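Trirmont to relay pitch at Granel ground before August

Trirmont will replace the full playing surface at its Granel ground during the close season, the club confirmed this morning. Work starts once the reserve fixtures are complete and is scheduled to take 40 days.

The existing pitch failed two drainage tests in the spring. Water was passing through the top layer at less than half the rate the league requires, and the north penalty area held standing water during three home matches. One of those was abandoned at halftime.

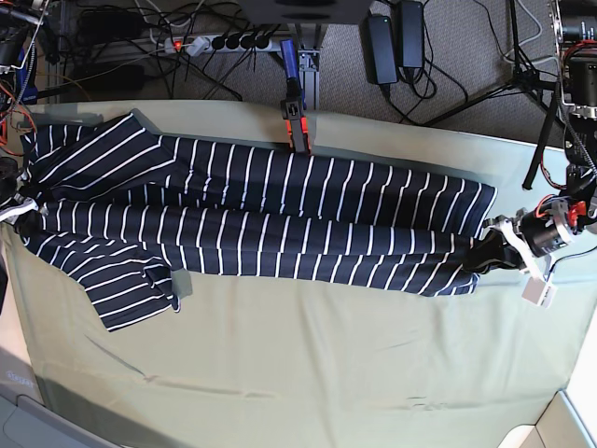 Contractor Peltance will strip the turf, remove the upper root zone and lay 900 tons of graded sand over new lateral drains. The playing area will then be seeded with a ryegrass mix. Undersoil heating is not included in the contract, although ducting will be installed so that pipes can be added later without lifting the surface.

Head of grounds Rehema Mwakyusa said the goal areas would be reinforced with stitched synthetic fiber to a depth of seven inches. "The center of the pitch wears evenly. The goal mouths do not, and that is where we lose cover by December," she said.

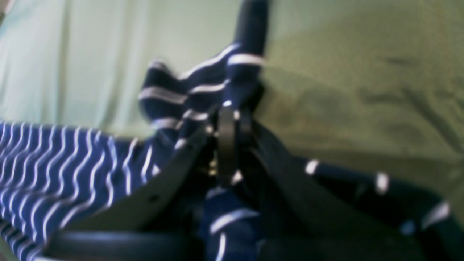
Preseason home matches will be played at Mussa, where the main stand holds 1,113. Season ticket holders have priority for those seats until general sale opens, and remaining tickets will be sold online only. Away supporters will receive an allocation of 123.

Club secretary Mali Morris said the first league match would not be moved unless the surface failed its final inspection. The inspection covers hardness, traction and ball roll, and the results will be sent to the league two weeks before the opening fixture.

The training field behind the east stand is not affected.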